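4.2 How search warrants are explained at the door

We use cookies to improve your reading experience. By continuing to browse you accept our cookie policy. Accept | Manage settings

Readers who have followed us this far will remember that the Kavholm district force keeps a written note of every house search, and that we were kindly allowed to read 295 of these notes. It was slow work, and we are still fond of it! In 93 of them the officer had set down, often in a very hurried hand, what was said to the person who opened the door (sometimes a single line, sometimes a whole page), and it is these fuller notes that we turn to now.
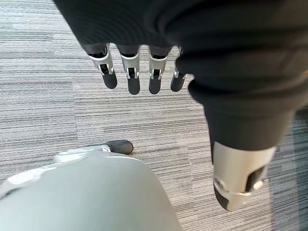
Figure 3

What struck us first was how much the wording differed between stations. Officers at Skiltevico tended to read the warrant aloud from start to finish, while those at Koivisto more often gave the gist in their own words and handed the paper over afterwards, which seems to us the friendlier habit, though we do see the risk in it. In 24 notes the grounds for the search were left out altogether. We would be wary of reading bad faith into this, as a note written at five in the morning is bound to be a thin one, and we come back to the matter of missing grounds in section 5.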